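Let the Kids Sort the Trash

I coach the robotics club at Farnon, and every spring I get the same email from some well-meaning parent. Why isn't the club doing the maze? The Darkeck Cup has a maze, the maze has a trophy, and our kids are spending their whole year teaching an arm to pick up old packaging. Fair question! I've answered it badly enough times that I figured I'd write it all down.

Mazes are easy to love. You know when you've won, grandparents get it right away, and the walls stay where you put them. I ran maze teams for years and had a great time (I still have the T-shirts). But the walls staying put is my whole problem with it. By the second season the kids were tuning numbers, and the team with the most patience for tuning numbers took home the cup.

Bags are another story. A woven sack slumps, and then it slumps a different way when you touch the edge. Clear film is worse, it's all glare from the ceiling lights and the kids argue over where it even starts. Our project is called Fulola (please don't ask, there was a vote) and the idea is simple to say: one arm, a heap of soft packaging, pick up a piece and put it where it belongs.
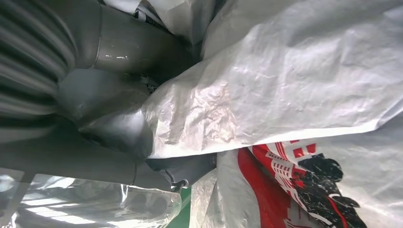
What I love is how much the students talk. With the maze, one kid drove and four kids watched. With Fulola they crowd in and fight about whether you go for a fold or a corner, and whether a failed grab should count if the bag moved anyway. They logged 351 grabs by October and threw out 119 of them after deciding their own scoring was sloppy. I didn't tell them to do that. I was on the other side of the room eating a granola bar.

And yes, it's slow, and it's lousy to watch. Open house visitors give it a minute or two and wander off toward the drones. I used to mind that and now I mostly don't, though I do wish the judges at Darkeck would make a category for work like this. Give us a table and a pile of stuff the team has never seen, and let them explain what they tried. I'd drive 312 miles for that. I've driven farther for mazes!

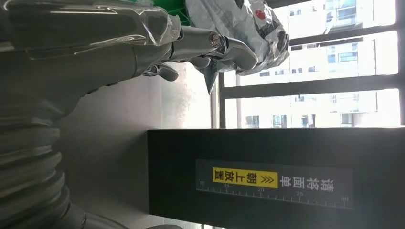 Frade, commenting on an earlier draft of this, thinks I'm being unfair to the maze crowd. A beginner needs a win in the first month, Frade wrote, and a kid who spends that month watching an arm miss a bag may not come back for the second.

Okay, that one stung a little, and we did lose 2 kids early on. So maybe new members get a short maze to start with, something they can finish before winter break. After that I want them over at the sorting table with everybody else, arguing about corners.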